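Plovurham Travel Club, minutes of the planning meeting, Mar 15, 2018

I took the notes again, so blame me for the spelling! We had 9 of us round the table, plus a very good lemon cake, and we started a bit late as the key to the side door had gone missing.

The last minutes were agreed. I'd put the wrong ferry port down, sorry, and that's now fixed.

Item 1, the May trip. We went back and forth over Jarinville or Zamora for ages. Zamora has the old town and the river walks, but the coach ride from the airport is long and a few of us (me included) don't travel well on bendy roads. 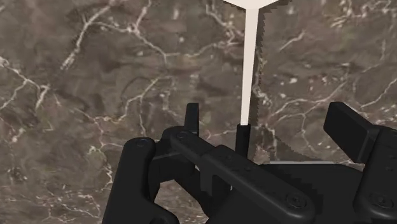 Jarinville won in the end by a show of hands. We'll stay seven nights at the Durnetti guest house, right by the harbour, and they've said they'll hold our rooms until the deposit goes in.

Item 2, money. The deposit is 600 pounds for the whole group and there's over 2000 in the club account, so we can pay it straight away and collect from everybody later. I said I'd ring them and ask if breakfast is included, as the letter doesn't say.

Item 3, day trips. The boat to the lighthouse was popular, the salt museum less so. I'm quite keen on the salt museum and asked for that to be written down! We also talked about a cookery morning, with fish and flatbreads, and most hands went up.

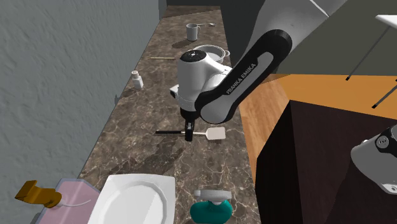

Robot arm above the worktop, with a spatula lying below.

It would have to be one of the first mornings, before the boat, and I'll find out whether they can manage people who don't eat fish.

Item 4, packing. Somebody asked about walking boots. The cliff path is stony but fairly flat, so stout shoes should do.
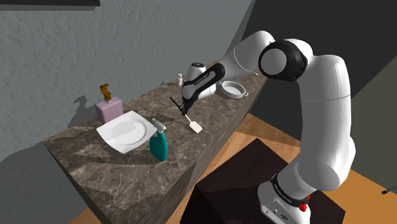 Bring a light waterproof as well, and please label your cases, after the muddle last year at the carousel.

Any other business: the slide evening is moved to the small hall. Bring your own mug.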